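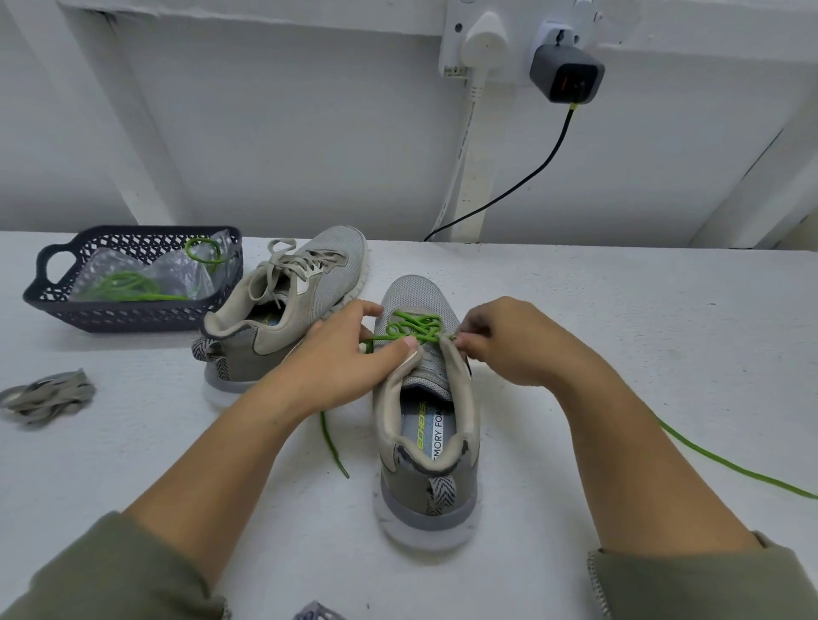

Omolara wants it on record that she would have started from the heel end and pulled the slack forward, and that anyone who laces a sneaker from the toe deserves the uneven ends they get. Noted, Omolara. I have now tried it your way on the old tan walking shoe and ended up with a twist under the tongue, so the debate stays open and I am delighted to keep having it.

May, lace bench, start 9:40 a.m.

Subject for this entry: swapping the original beige laces on the gray mesh pair for the bright green ones. I love this job. It takes so little to make a pair of shoes look new, and the green against that light gray mesh is terrific, much better than it looked in the bag. I was the one arguing for navy, so I owe Tavion a coffee.

Working order this morning:

Heel toward me, toe pointing away. I went back and forth on this last month and I'm settled on it now. Both hands reach over the collar and the tongue stays where I can get hold of it.

Old lace all the way out before the new one goes in. I know Bevan likes to pull the old lace back two rows at a time and follow it with the new one so he never loses the pattern. Works for him. I find I end up with two laces in the same eyelet and a bad temper.

One shoe at a time, second one left laced and tied. This is the big one for me. With the second sneaker standing there in its original lace, I can look up and check which way the crossings go, over or under, left on top or right on top. I skipped this on the Bennani canvas pair and laced both shoes as twins when they should have been mirrored. Fatima spotted it from the doorway.

First pass through the toe row: even up the ends, then hold them together above the tongue and look again. The first row is where all the trouble comes from. If one end is longer down there, it will be longer at the top, and you will be pulling it back through every crossing to fix it. My rule is to check after the first row and again after the third. Omolara checks once, at the end, and re-laces about as often as you'd expect (she will read this).

Tips. The ends on the green laces are firm and narrow and they go through like a dream. I didn't have to roll or tape a single one. Compare the cotton ones we got from Premow, where I was trimming and waxing ends for half the afternoon. If we're buying more, please let's buy these.

Mesh uppers. Something I want to write down properly because I keep re-learning it: pinch the lace right at the eyelet and draw it through, and don't yank from the far end. On leather you can get away with a long pull. On mesh the whole side of the shoe comes with you, the eyelet row puckers, and then the tension you think you've set isn't the tension you've got. Left hand holds what's already done up near the tongue, right hand draws the next bit. Swap. It's slower and very satisfying.

Flatness. Flat laces like to roll over as they cross. I run a fingertip under each crossing before I tighten it. If it's rolled, turn it right then. Going back for a rolled one three rows later means loosening everything above it.

10:15. Break, tea, Hadiza came by to look. She likes the green too! She asked whether the beige laces are worth keeping. I say yes. They go in the wash with the next batch, get dried flat, and then into the spares drawer. They're a good plain color and we always need plain ones. At the moment they are one big knot, and whoever has patient fingers is welcome to it. My method is to find the tips first and work each one backward, loosening the middle as I go. Never pull on a tangle to see what happens.

Spare green laces are staying in the navy basket for now. I'd like that basket to be the only home for new laces that are in use, opened bags included, and the drawer to be only for washed spares. We've had both kinds mixed together since the move and I spent far too long last week matching lengths against my forearm.

On length: still the thing we get wrong most. Counting eyelet pairs is a decent start but it doesn't tell you how wide the gap over the tongue is, and a wide gap eats lace. Best guide is the old lace itself. Stretch it out straight on the bench, lay the new one beside it, compare. If the new one is a bit long, that's fine, it comes out in the bow. If it's short, stop and find another, don't hope. Tavion's idea of making a length strip along the edge of the bench is a really good one and I'd like to do it this month – masking tape and a marker would be plenty.

Tension notes for my own benefit. Snug over the toe, a touch looser through the middle, leave the top two rows slack enough to get a foot in. It's tempting to make the whole thing look tight and tidy on the bench. Then somebody has to loosen it all just to try the shoe on, and all that nice even work is gone. Slide two fingers under the lace at the middle. If they don't go, it's too tight.

Tying off: I want to match the loose bow on the one that's still in beige, loops standing up over the tongue. It looks friendly. Bevan prefers the ends tucked inside, and I can see that for shoes going straight into a box, but I think a bow sells the color better when they're on the shelf.

Things to sort out before the next pair:

Ask Fatima if the Weltbridge laces come in this same green in a round version. I think it would look great on the hiking pair.

Clear the bench before starting. Old laces, new laces and odds and ends all want the same bit of table, and the long free end sweeps across everything every time I draw it through.

Length strip (Tavion, me).

Mesh bag for washing laces. The last one has a hole in it, which explains the single orange lace that came out of the machine wrapped around a towel.

Omolara to demonstrate heel-end lacing on a mesh shoe, in person, with witnesses. I'll bring the tea.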